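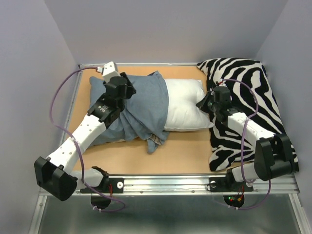 How often should a pillow cover be washed? Every week or two, with the sheets, and the pillow itself a couple of times a year if the label allows it.

24 March 2023

That's copied off the back of a detergent box so I'd have it written down somewhere. Did not know about the pillow itself part. Or knew and ignored it.

Bedding day. Whole thing. Should have been a one hour job and I have been at it since breakfast, writing this with a sandwich in the other hand.

Stripped both beds first thing. Sheets in. Then stood in the hall with my arms full of pillows and no plan. The linen closet is a disgrace, everything in there got shoved in October when the Turnitz aunts' cottage had to be cleared out (three carloads, mostly blankets, one of them went straight to the dog). Never sorted it. So today, sort it. Fine.

The pillows, then. The good ones are still good. The flat ones from the guest bed are so flat you could mail them. I worked it out on the back of an envelope - seven years on the same pillow, 2,555 nights. No wonder my neck. Did the fold test, where you fold it in half and see if it springs back. Mine just lay there folded. It's going.

Went to Flenthorpe for new ones at lunch. The Hoshino pillow everyone in the store seems to steer you toward is $70. For one. I picked it up, put it down, walked around the towels, came back, picked it up again. Left with 2 of the cheaper ones and a bag of clothespins I didn't need. They're fat and white and smell like a car. Have put them by the open window to air, sleeping on that smell tonight is not happening.

Covers next. I always fight with covers. Get one side in, the other corner pops out, then the whole pillow turns sideways in there and you have one empty ear hanging off the end. My mother held the pillow under her chin and dropped it straight in. Tried it. Bit the pillow by accident. What works for me is turning the cover inside out, hands down into the far corners, grab the pillow corners through the cloth, then pull the whole thing back over. Works on comforters too but you need longer arms than I have got.

Other thing I forget every single time - do the zipper ones up only halfway while you push the last corner down, then close. If you leave it wide open the filling oozes back at you. If you close it too soon you catch the ticking in the teeth, ask me how I know, there's a tear on the guest one I have to mend now. Where is the white thread. Not in the tin.

Matching sets. Hah. The blue-gray covers went with the blue-gray sheets, and those sheets wore through at the feet ages ago, so now they go with nothing. Still nice though. Soft in the way only old cotton gets. Keeping. The zebra stripe stuff I would never have bought, it just appeared in this family, and it wears like iron. Put it against the gray and it looked kind of good?? Maybe I'm tired. Might do gray pillows and the zebra across the foot of the bed and call it a look.

Floral ones from Nendley - out. Scratchy. They've been scratchy from the start and I kept thinking another wash would fix it. Rag bag. Same for the fitted sheet with no elastic left, which isn't a fitted sheet anymore, just a sheet with opinions.

Found in the linen closet, no reason:
one oven mitt
a candle, half gone
the instructions for the old blender
the good tablecloth I accused my sister of borowing (oops. must call)

Folding. I'm bad at it. Gave up on the fitted ones and rolled them, but the flat sheets I did properly, thirds and then thirds again, and then the trick with tucking each set inside one of its own pillow covers so it all stays together. One bundle per bed. Why did I not do this years ago. 12 bundles would fit on the middle shelf if I had that much decent bedding, which I don't, so now there's space and I keep opening the door to look at it.

Put the winter blankets up top. Then took one back down. It's still cold at night and I know what I'm like at three in the morning, I'm not getting the step stool.

Dryer took forever with the first load. The big sheet swallowed everything again, opened the door and there was one giant ball, hot on the outside and soaking in the middle. Pulled it apart, shook it, back in for another half hour. Need to do pillow covers seperately from sheets. Writing that down so I do it. I won't do it.

Old pillows: the two bad ones are in the garage. Cut one open maybe for stuffing the draft thing for the back door? Or the dog bed. Or just throw them out like a normal person. Ask at the shelter if they take them, they took towels last time.

Left to do tonight
make both beds
mend the zipper one (thread!!)
second load out of the machine before it gets that smell
call my sister re tablecloth, be nice about it

Pillows at the window smell a bit less like a car. More like a new shower curtain. Giving them till ten. The beds aren't made yet and my knees hurt and the dryer just beeped, going down.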